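Keeping a Wool Runner Flat on Hard Floors

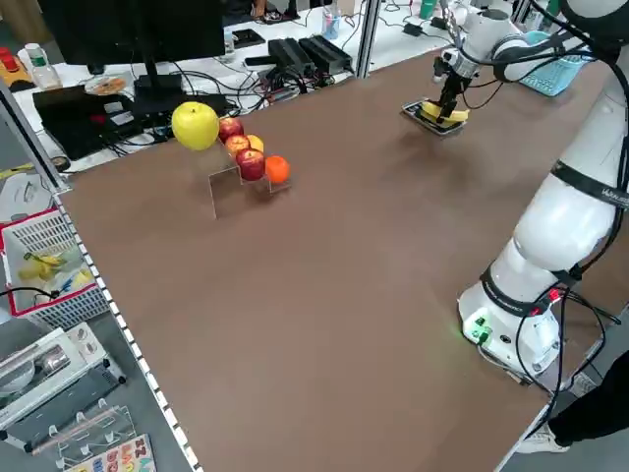
Jade Naylor

A new runner holds its curl for a week or two. Roll it the opposite way, leave it overnight, then lay it out and put heavy books on the corners.

Cut the rug pad an inch smaller than the runner on every side. Felt with a rubber backing grips well on sealed wood – on vinyl, use plain felt, as rubber can stain it.

Vacuum with the beater bar off, and go with the pile. Turn the runner end for end each October so the doorway end doesn't wear first.

For spills, blot with a white cloth and cold water. Don't scrub. If a loose tuft sticks up, trim it level with scissors and never pull it.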